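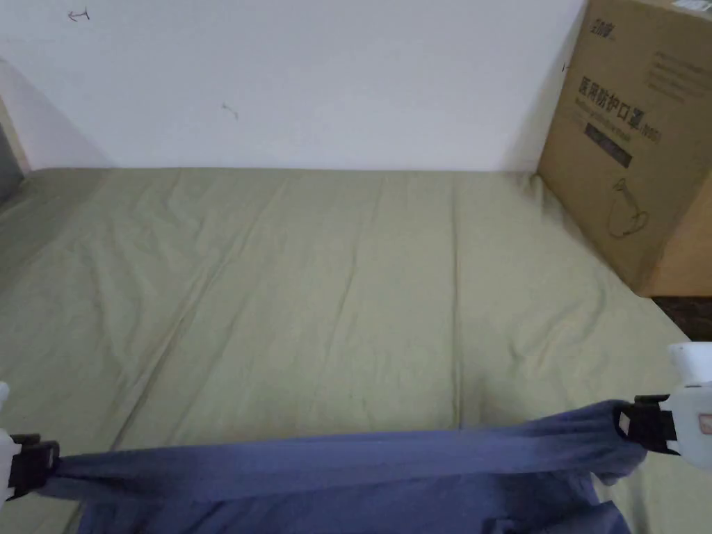 Figure 6.1 A garment held at both ends by a pair of hand-held grippers, over a bed with a green sheet.

Chapter 6
What a Standard Can and Cannot Tell You

Work of the kind in Figure 6.1 is where most students on this course will begin, and it is poorly served by the rules. The rules for robots were largely written with heavy arms in fenced cells in mind. They deal with reach, speed, stopping distance and the force with which a moving part may strike a person. A garment on a bed has no stopping distance. If you take a thick safety document into a bedroom and try to apply it line by line, you will spend an afternoon ticking "not applicable" and come out with a complete form and very little knowledge.

This chapter is about what to do instead. It does not argue that standards are useless. It does ask you to read them with the suspicion you would bring to a sales leaflet, and to keep asking one plain question: what would have to go wrong before this clause made any difference?

6.1 The Zedside checklist

Our main case is a household handling code drawn up at Zedside and later taken over, almost word for word, by a second site at Ustside. In its first version the code had 88 clauses. Isla Ormsby, who edited it, wanted every clause to be one that a worker could check alone, on the spot, without a meter or a manual. It is a good aim. It also means that anything hard to check was quietly left out, and what was left out included most of what matters when cloth is handled: how tightly a jaw may pinch a thin fabric, how far a piece may be pulled before the seams suffer, and how to tell a twist that will fall out from one that will tighten.

Look again at the upper edge of the garment in Figure 6.1. It is drawn into a taut, twisted band. Is that acceptable? The Zedside code says that fabric must be held "securely and without undue strain". Two careful people can read those words, look at the same cloth and disagree, and neither could be shown to be wrong. A rule of this sort gives comfort to the person who signs it off. It gives almost none to the person holding the grippers.

Gordon Lavoie put this to the test at Ustside. He gave 14 experienced workers the same set of 65 recorded folds and asked them to mark each one pass or fail against the strain clause. They agreed with one another far less often than the site's own reports had claimed. The reports were not dishonest. They had been compiled by a single checker, and a single checker always agrees with himself.

6.2 Surroundings

Codes like to speak of a "clear and suitable work area". The phrase appears four times in the Zedside text and is never defined. Real rooms contain real things. In Figure 6.1 a large cardboard box stands in the back right corner, and the bed is set directly against the wall. Does the box make the area unsuitable? A strict reader would say yes and have it moved. Fletcher Trevaskis, in his notes on the revised code, takes the other side: a method that is only ever practised in bare rooms has been tested for bare rooms and nothing else.

We lean towards Trevaskis, with a reservation. "Real conditions" can become an excuse for never tidying anything, and the Beddoe trials, discussed in Section 6.5, went wrong in just that way. The useful step is to write down what was in the room. A note of that kind takes a minute, and few of the codes we have read ask for one.

6.3 Who is the rule for?

Before you accept any clause, find out who asked for it. At Indstead the written procedure grew to 610 lines in two years. Tegan Pryor traced each addition to its source and found that many had been put in after a complaint, by someone who needed to be seen to act. Very few had ever been taken out. Ruby-Lee Quinlan's reply, printed in full at the end of the chapter, is that long procedures do protect new staff, who cannot yet tell a dull clause from a vital one. Read both before you make up your mind.

Before you go on

Choose one rule from your own workplace or laboratory that uses the word "suitable", "adequate" or "undue". Rewrite it so that two strangers would apply it in the same way. Then note what your version now fails to cover. Keep the note, as you will need it for the exercise in Section 6.4.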